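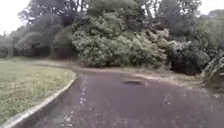

One attendee at the Dilmont open day asked whether a grammar checker needs to know what an adjective is at all, or only which words tend to sit beside which. The presenter's reply was that Nullness, their parser, does both, and that article errors are where the two methods disagree.

The name comes from the null article, as in "go to school". Its test set holds 700 sentences, 29 of them taken from a school grammar of 1845 and kept in the original spelling. 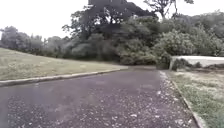 ## Afternoon session

Plokuria is the annotation tool. Each noun phrase gets one label for its determiner and a second for countability – "advice" and "furniture" cause most of the disputes. A file can hold up to 400 phrases before it must be split.

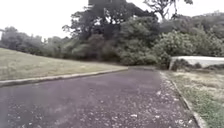
Colour and flavour words are tagged under both spellings, with one entry per pair. Export is plain text only. The September release will add possessives.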